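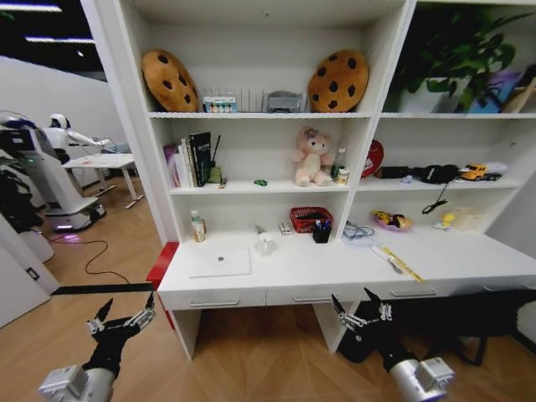 Nicanor Domínguez writes me that tidying a desk is already a solved problem, and that I am only behind with my reading. He asks why I still do it by hand on Wednesday evening.

I answer in several posts, my answer is too long for one.

First, what I mean by tidying. I don't mean to pick up one cup from an empty table. I mean a desk with shelves where a family puts everything: books, pens, cables, a teddy bear, scissors, a plate with something on it. Such a desk has no correct state. Each person in the house has a different one in mind.

Books standing in a row are easy to look at and hard to take. The fingers must go between two covers, and there is no space between them. I do it by tilting the book with one finger on the top. I learned this as a child and I can't say how.

Cables are my favorite argument. With a tangle of blue cables, where does one object end and the next one start? You pull one and the laptop comes also. My rule at home is to unplug everything first. A machine must know that this is allowed.

Soft things are better than people think. A cushion or a plush toy forgives a bad grip. If I had to give a machine its first job in my home, I would give it the cushions.

The clear plastic cup is the opposite. It is light, it is hard to see, and it stands always near the laptop. I would wait some years with this one.

Last November I wrote down how I clean my own desk. It took me 12 minutes and I touched 30 things. For 10 of them I had to decide something: keep, throw away, ask my wife. The moving was quick, the deciding was slow.

This is my disagreement with Nicanor. He speaks about hands, and the hands become better each year, I accept it. I speak about the question "does somebody still need this?" A small box can be trash or it can hold the only spare key.

He says then you tell the machine once and it remembers. Maybe. But my daughter changes her opinion about her pens every week - and she is the easy one in our family.

So, can machines do this chore yet? Parts of it, I think yes. Putting a toy car back on a shelf, yes. Closing a drawer, yes. The whole desk, with me out at the store and not worried, no.

Nicanor, if you have seen a full desk done from start to end without a person helping, please send me the uncut video. I will watch all of it.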